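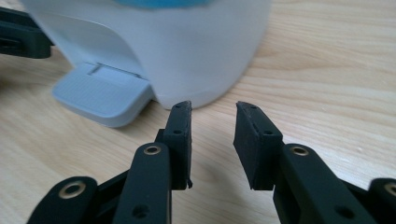

The Bin on the Table

The bin came with the flat, and I hated it for the whole of September. It had a pedal, which sounds grand, but I'd only ever owned a bucket, and I kept stamping on my own foot.

So I put it up on the table one evening to have a proper look at it (my mother would have fainted, bins on tables!) and worked the pedal with my hand like a man playing a very small organ. Up, down, up, down. Then I got a fresh bag in, all bunched over the rim the way I like it, and went hunting for things to throw away. There was a bottle with a red cap that had followed me all the way from Dastcombe, and I'd been oddly fond of it.

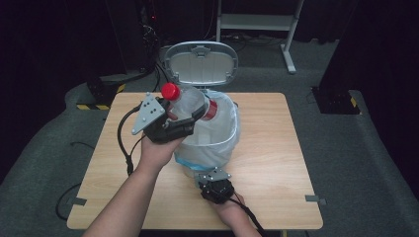
Do you rinse a bottle before it goes in the bin?

A quick swill is plenty, cap back on, and leave it on the draining board until you've got over it.

I had got over it. I'd moved 400 miles with that bottle rolling about under the seat, past Pirihi Road and the old ferry café, and every time I braked it knocked against my heel as if it had something to say. My foot went down to the pedal out of habit, met nothing but carpet, and I laughed out loud on my own in the kitchen end of the room. Then I rang the only person I knew in town and told him I was having a clear-out.

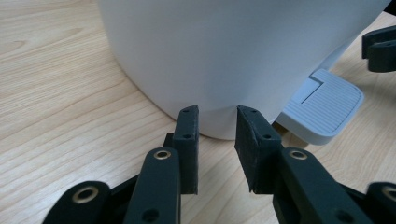
Kohei Sugawara wanted to know why I hadn't started with the letters. Bottles were easy, he said, anybody could throw out a bottle, and was the bin big enough or should he bring a sack?

I told him to bring the sack, and some chips.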